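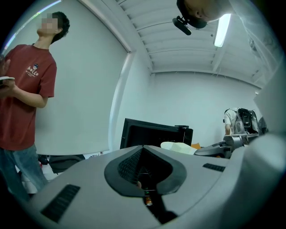

JUDECK, 16 December 2025

The Office of Lost Rooms regrets to inform the tenant of Ruta House that his application has been received twice. The tenant is asked to remain standing until his floor has been assigned. Red shirts are permitted in the waiting area. Greetings printed on clothing will be treated as addressed to the Office and answered within 5 working days.

Of the 100 rooms mislaid in July, 2 have been returned by the Väisänen depot, both with their windows facing inward. The tenant may choose either. Keys are held at Rumine, where the door is.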